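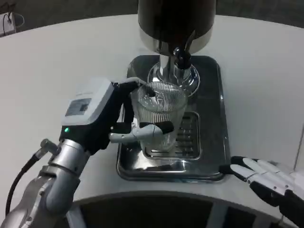
컵을 노즐 아래의 어느 자리에 놓아야 합니까?

컵은 배수 그릴의 가운데에, 주둥이 바로 밑에 오도록 놓아 주십시오. 컵의 가장자리와 주둥이 사이가 가까울수록 음료가 덜 튑니다.

Helgate 음료 디스펜서, 배수 트레이 세트
판매: Prarkwood 식음 장비
제조: Mladenović
제품군: Stilorard 테이블 시리즈

제품 소개

Helgate는 테이블이나 카운터 위에 놓고 쓰는 음료 디스펜서입니다. 차, 주스, 물처럼 맑은 음료를 손님이 직접 컵에 받는 자리를 위해 만들었습니다. 호텔의 조식 코너, 회의실 옆의 작은 탕비실, 학교 행사장에서 주문을 많이 주십니다. 집에서 쓰려고 사시는 분도 계십니다.

위쪽은 어두운 색의 원통형 탱크이고, 그 아래에 광택이 있는 크롬 테가 둘려 있습니다. 음료가 나오는 주둥이는 검은색이며 아래로 굽어 있습니다. 탱크를 받치는 기둥과 둥근 받침판도 크롬으로 마감했습니다. 탱크 색이 어두워서 밖에서 음료의 색이 눈에 띄지 않으므로, 두 대를 나란히 놓을 때는 이름표를 하나씩 세워 두시기를 권합니다.

배수 트레이는 스테인리스 제품입니다. 모서리가 둥글고 둘레에 턱이 있습니다. 디스펜서의 받침판과 컵이 모두 트레이 위에 올라가기 때문에, 조금 흘린 음료는 테이블보까지 가지 않고 트레이 안에 남습니다. 트레이만 따로 구입하실 수도 있습니다.

사양

모델명: Helgate, 배수 트레이 포함
트레이가 담을 수 있는 양: 900ml
보냉 시간: 최대 6시간 (얼음통을 넣고 뚜껑을 닫은 상태)
전원: 필요 없음
트레이 재질: 스테인리스
보증 기간: 2년
가격: 141유로, 배송비 별도

구성품

디스펜서 본체
탱크 뚜껑
얼음통
배수 트레이
배수 그릴
주둥이용 예비 고무 패킹
세척용 가는 솔
사용 설명서

어떤 컵이 맞습니까

유리컵과 플라스틱 컵을 모두 쓸 수 있습니다. 저희 매장에서는 벽이 곧고 키가 큰 유리컵을 자주 씁니다. 세로로 가는 골이 있는 컵은 물기가 조금 있어도 손에서 잘 미끄러지지 않아서 뷔페에 알맞습니다. 손잡이가 있는 머그컵은 손잡이를 옆으로 돌려서 넣어 주십시오.

아주 키가 큰 맥주잔이나 물병은 주둥이 아래에 들어가지 않을 수 있습니다. 가지고 계신 컵이 맞는지 걱정되시면 주문 전에 컵의 높이를 재어서 메일로 알려 주십시오. 낮은 에스프레소 잔을 쓰시는 고객에게는 같은 시리즈의 컵 받침을 함께 권해 드립니다. 이 받침은 기본 구성에 들어 있지 않습니다.

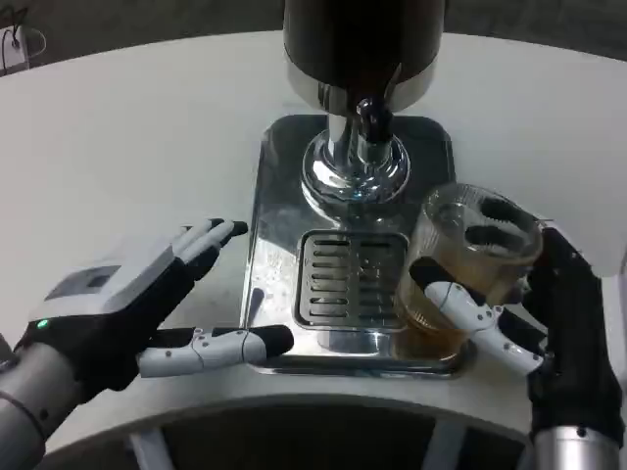 배수 트레이 위의 투명한 컵과 호박색 음료.

설치 방법

먼저 평평하고 단단한 곳에 트레이를 놓습니다. 테이블보가 두꺼우면 트레이가 기울 수 있으니 손으로 모서리를 하나씩 눌러 보십시오. 그 다음에 디스펜서의 받침판을 트레이의 안쪽에 놓고, 컵을 놓을 자리는 손님 쪽으로 비워 둡니다. 주둥이는 손님이 서는 방향을 보아야 합니다.

탱크는 마지막에 올립니다. 빈 탱크를 기둥에 끼우고 크롬 테가 바르게 앉았는지 확인한 뒤에 음료를 부으십시오. 음료가 가득 찬 탱크를 들고 기둥에 끼우는 일은 하지 마십시오. 무겁고, 넘어지면 위험합니다.

얼음통은 음료보다 먼저 넣는 것이 편합니다. 얼음은 얼음통 안에만 넣어 주십시오. 음료에 직접 넣으면 맛이 묽어지고 작은 얼음 조각이 주둥이를 막습니다.

음료에 대하여

잎차는 반드시 걸러서 부어 주십시오. 고운 가루가 남는 차도 시간이 지나면 바닥에 가라앉습니다. 과육이 많은 주스, 요구르트 음료, 탄산음료에는 이 제품이 맞지 않습니다. 뜨거운 음료도 넣지 마십시오. 뜨거운 차를 대접하실 때는 Stilorard 시리즈의 보온 모델을 보아 주시기 바랍니다. 이름이 비슷해서 주문을 잘못하시는 일이 가끔 있으니, 장바구니에서 모델명을 한 번 더 읽어 주십시오.

우유는 넣을 수 있지만 그날 안에 다 쓰고, 쓴 뒤에 바로 씻어야 합니다.

청소와 관리

주둥이는 매일 분리해서 미지근한 물과 주방 세제로 씻습니다. 안쪽은 함께 드리는 가는 솔로 닦아 주십시오. 조립할 때 고무 패킹이 접히면 음료가 한 방울씩 새므로, 패킹이 평평한지 손가락으로 만져 보십시오.

크롬 부분은 부드러운 마른 천으로 닦습니다. 거친 수세미와 염소가 든 세제는 광택을 상하게 합니다. 손자국이 많이 보이는 재질이라서 아침 영업 전에 한 번 닦아 두시면 보기 좋습니다.

그릴은 들어 올려서 따로 씻을 수 있습니다. 트레이는 가득 차기 전에 비워 주십시오. 저희는 아침 식사 시간 중간에 한 번, 끝나고 한 번 비우고 있습니다. 트레이와 그릴은 식기세척기에 넣어도 되지만 탱크와 주둥이는 넣을 수 없습니다. 단 음료를 쓴 날에는 트레이의 둥근 모서리 안쪽이 끈적해지기 쉬우니 따뜻한 물에 잠깐 담가 두십시오.

자주 생기는 문제

음료가 천천히 나올 때: 주둥이 안에 찻잎이나 과육이 있는지 보십시오. 뚜껑이 너무 꽉 닫혀 있을 때도 흐름이 약해집니다.

주둥이 끝에서 방울이 떨어질 때: 따른 직후 몇 방울은 정상입니다. 계속 떨어지면 고무 패킹을 예비품으로 바꾸십시오.

본체가 흔들릴 때: 받침판 밑에 티스푼이나 설탕 봉지가 끼어 있지 않은지 확인하십시오. 기둥이 느슨하면 탱크를 비운 뒤에 받침판 아래의 나사를 조입니다.

주문과 배송

재고가 있는 제품은 오후 3시 전에 주문하시면 같은 날 출고합니다. 3월에는 Mladenović 공장의 정기 점검 때문에 예비 부품의 배송이 늦어질 수 있습니다. 본체의 배송에는 영향이 없습니다.

상자를 여실 때는 크롬 기둥의 보호 필름을 마지막에 벗겨 주십시오. 긁힌 곳이 있으면 설치하기 전에 사진을 찍어 보내 주시면 교환해 드립니다. 음료를 한 번이라도 넣은 탱크는 위생 문제로 반품을 받을 수 없습니다.

보증은 본체와 트레이에 적용됩니다. 고무 패킹과 솔은 소모품이라서 보증에 들어가지 않으며, 따로 주문하실 수 있습니다.

여러 대를 한꺼번에 주문하시거나 견적서가 필요하시면 Prarkwood 고객 담당 Kenna Geddes에게 문의해 주십시오. 한국어와 영어로 답장해 드립니다.

함께 보시는 제품

Stilorard 컵 받침, 낮은 잔용
Stilorard 음료 이름표
Helgate 배수 트레이 단품
Helgate 고무 패킹 세트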